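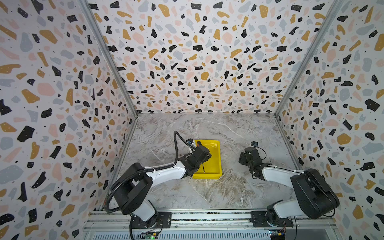

4.2 Segmenting the workspace against patterned walls

Figure 3. The Sitine cell from the fixed camera. The left gripper holds a tool with an orange and black handle over the yellow tray; the right gripper is empty.

The perception module runs on the fixed view and the two wrist views, but only the fixed view is used to decide where the tray is. In our earlier work (Foley and Mac Giolla, in preparation) the tray was found by a colour threshold alone. That method was written for plain grey walls and did not carry over well to the terrazzo print used in Sitine, which contains mustard yellow flakes among the black, pink and grey-blue ones. On the side walls, where the flakes look largest, the threshold returned false regions in 23 of the test episodes.

We therefore limit the search to the marble surface. Its outline is marked once by hand for each camera position and stored with the calibration file. Within this outline, yellow regions are kept if their shape agrees with a rounded rectangle of the expected size. Parts of the tray hidden by an arm are filled in from the last accepted outline for up to four frames – after that the planner is told that the tray pose is unknown, and both arms hold their position.

Held tools are treated separately. A thin dark shaft, such as the one in Figure 3, gives very little signal in the fixed view, and its tip is estimated from the gripper pose and the grasp offset. The wrist camera is then used to correct this estimate. The correction is applied only when the handle has been matched, and it is rejected if it would move the tip outside the range set in the Temia planner.

All 3,863 episodes recorded at Lalonstead were processed again with the revised module. Episodes in which the tray outline was lost more than once were passed to Philomena Mac Giolla for checking by hand, and the corrected labels replace those in the first release. Planner settings were left unchanged, so that the results in Section 5 reflect the change in perception only.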